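Ticket 549: Tickets moved from Kevgate Hall to Cestusden not scanning / seat numbers missing
Opened by: Rónán Lenihan, Flenwood box office
Handled by: Tarmo Kütt, ticketing support
Status: Open, waiting on customer

Rónán Lenihan wrote:

Hello there, and sorry in advance for the length of this one, I do tend to go on. We look after the ticket sales for the Adomaitis show, which as you probably know has been moved from Kevgate Hall over to Cestusden while the roof at Kevgate is being seen to. All original tickets are meant to stay valid. I did the move myself with the "change venue" option on the event page and it told me everything had gone through nicely, green tick and all, so I went home quite pleased with myself.

This morning I tested a handful of tickets on the handheld scanner and the ones bought before the move come up as "wrong event". The ones bought after the move are fine. The balcony tickets are also missing their seat numbers when I reprint them, they only say BALCONY and the row letter. The fans have been lovely about the change so far (one lady rang just to tell us she'd seen the band in a pub when there were more people on stage than in front of it) and I'd hate for them to be stuck at the door in the rain. Any help very gratefully received!

Tarmo Kütt wrote:

Hello Rónán, thank you for such a clear write-up, please never apologise for detail. I've had a look at your event and I can see two separate things going on, so I'll take the scanning first.

When a show changes venue, the old barcodes stay tied to the old event until somebody runs "carry over barcodes". It's under Event, then Tools, and it is very easy to miss. Could you run that and then do a full sync on each scanner? The full sync is the one where you hold the side button for 7 seconds until the screen goes blue. The quick sync won't pick up the change.

Please don't cancel and reissue anything in the meantime. Reissuing sends every buyer a new email, and then you'd have people turning up with two tickets and no idea which to show.

Rónán Lenihan wrote:

Right, I've done that. Carry over barcodes ran for a good while and finished with "completed with 9 skipped". I did the full sync on both scanners, and I'm delighted to say the stalls tickets now go through with a cheerful beep. I tried 30 of the old ones and they all worked, paper and phone.

The balcony is still in a muddle though. Same as before on the reprints, and on the scanner they're accepted but with a blank where the seat should be. Our door staff need that to point people up the correct stairs, as Cestusden has two lots of stairs and they don't join up at the top, a thing I learned the hard way at a folk night there.

Tarmo Kütt wrote:

That's good progress, well done. The blanks come from the seating plan. Kevgate numbers its balcony from the left and Cestusden numbers from the centre aisle outwards, odds one side and evens the other, so the system couldn't match them and left the field empty. The seats themselves are still held against each order and nothing has been lost.

I've built a matching table for you and attached it to the event as a draft. Would you open it and check rows A and B by eye against the Cestusden plan? If you're happy, press Apply, then do one more full sync on both scanners.

As for the skipped ones, could you send me the list? It'll be under Reports, Carry Over, Exceptions. My guess is they're comps or guest list places that were never given a barcode to begin with.

Rónán Lenihan wrote:

You guessed well, every one of the skipped ones is guest list for the support act. I'll do those on paper at the door as we always used to.

I've checked A and B against the plan and they look right to me, but row C has two seats at the end that don't exist at Cestusden, where the sound desk goes. Both are sold, to the same booking. Could I move them to row D without upsetting the rest of your table? I haven't pressed Apply yet, in case.

Tarmo Kütt wrote, 17 March 2018:

Very wise to wait. Yes, you can move them. Do it from the order and leave the plan alone: open the booking, choose Move Seats, pick your pair in row D and untick "notify buyer" if you'd like to ring them yourself first. Then press Apply on the table and sync as before. 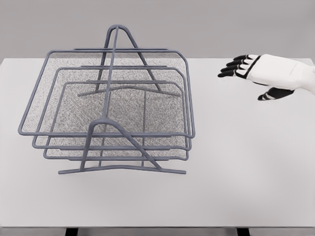
Once that's done, reprint one balcony ticket from each row and let me know what comes out. I'll keep the ticket open until I hear from you, and if Apply gives you a yellow warning about duplicate seats, stop there and send me the wording.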